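Chapter 7
Heat in the Kitchen

I burned a lot of toast while writing this book. My old apartment in Brevdale had terrible wiring, and every time I ran the toaster oven and the kettle together – pop, the lights went out! That's how I got hooked on the stuff in this chapter, so I guess I owe the landlord a thank-you.

We'll start with power, then move on to the three ways heat gets around, and finish with the Hadgate bread problem, which my students love to hate. You'll want your notes on energy from Chapter 5 (the units, mostly). Keep a calculator handy too, and skip Section 7.4 if your class isn't doing radiation this term.

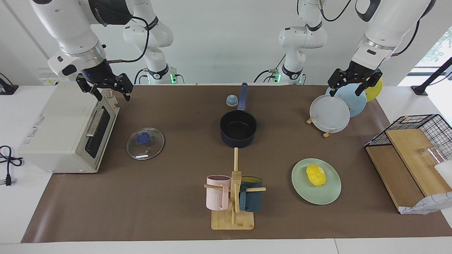
Why does a small oven use less energy than a big one for the same slice of bread?

There's less air and less metal to warm up before the bread gets hot. Say a small oven draws 900 watts and runs for 500 seconds. Multiply the two and you get 450,000 joules – and a big oven can use more than that just warming its own walls. Try Problem 17 once you've read Section 7.1.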